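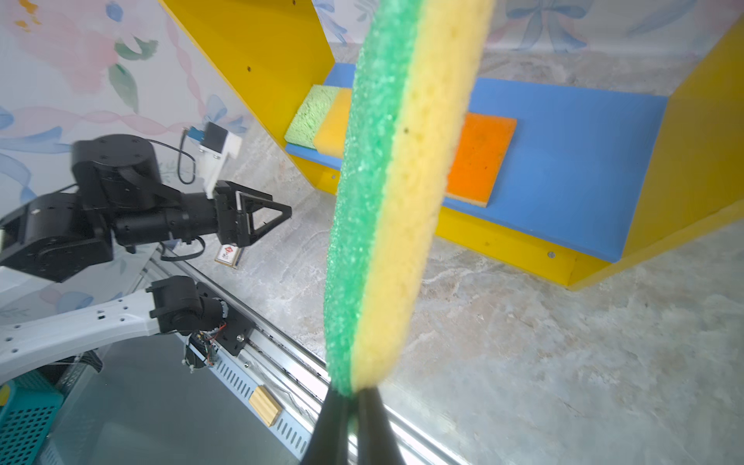

05/02/2025

Another day among the sponges. My mother called at lunch and asked what I was working on, and I told her bimanual manipulation of deformable objects under occlusion, and she said "so, still the sponges," and I said yes, Mom, still the sponges.

The result, before I forget how I felt about it. Akia, which is what we are calling the new policy until somebody comes up with a name Dinesh doesn't hate, beat the old one on shelf placement. We scored 222 episodes by hand, Lovely and I, each doing all of them separately and then arguing. We disagreed on 4. Three of those were sponges leaning on their neighbors, which I call placed and Lovely calls loitering. She won two and I won one, and the fourth we gave to Pascal, who took so long over the video that I went and ate a yogurt.

The gain is mostly in the handover. The old policy treated two arms like two people who have broken up and still share a kitchen. One would grab, the other would drift over late and close on air, and the first one would let go anyway out of what I can only call spite. Akia gets both wrist views and the overhead view in the same window of time, and we mask out one wrist view at random in training, so it can't lean on whichever camera happens to have the nice angle. That was Arnar's idea. He had it in December and I told him it would hurt. I wrote as much in this diary, at some length, and I have now gone back and read the entry, and I would like it noted that my handwriting was very good that day.

What it does not fix is grip. A sponge squashes, the fingers read closed, and the policy believes it has a firm hold when it has a corner. If the second arm arrives quickly we get away with it. If it dawdles, down goes the sponge, and then there's the floor problem, where the policy sees sponges lying in front of the shelf and has to decide whether to go for one of those or carry on with what it was doing.
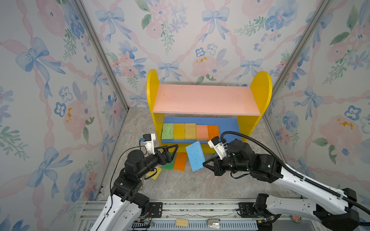
I spent most of the afternoon on that decision. Benjie's theory is that the demonstrations taught it a color order, as he and Lovely both teleoperated like people who alphabetize their spices. Every run in the training set goes light green on the left and drifts to orange on the right. Nothing in the instructions asked for that. I checked, and I wrote the instructions. So we have possibly trained a robot to place sponges, and possibly trained one to have taste, and the score can't tell the two apart.

Benjie wants to collect a fresh batch with the colors shuffled. He is right, and I was short with him about it, mainly on account of the 336 demonstrations we already have and what they did to my wrists. Told him so later and he gave me half a granola bar. We agreed on a small shuffled set first, enough to see whether the success rate moves, and to leave the shelf and the wallpaper alone so we change one thing only. (The roses stay. I've stopped seeing them at work and started seeing them when I close my eyes.)

Dinesh came by at the end of the day with a printout of my draft. He had circled the word "robust" every time it appeared and had written "to what?" beside each one. Fair. He also wants the loitering cases in their own row of the table, so Lovely has won that argument after all, permanently and in print. She was very gracious, for her. She asked if I'd like her to write the caption.

The Lammers people want a video for the spring visit. Pascal suggested we show a good run, a bad run and a middling one. Dinesh suggested we show the good run. I said I'd cut both versions, which means I will cut both versions tonight and sleep badly.

To do: shuffled set with Benjie, first thing. Rerun the masking ablation with the overhead view dropped too, which I keep promising Arnar and keep not starting. Take out "robust." Ask Lovely for the rubric wording on leaning. Call Mom back, she wanted to know whether they ever wash any dishes.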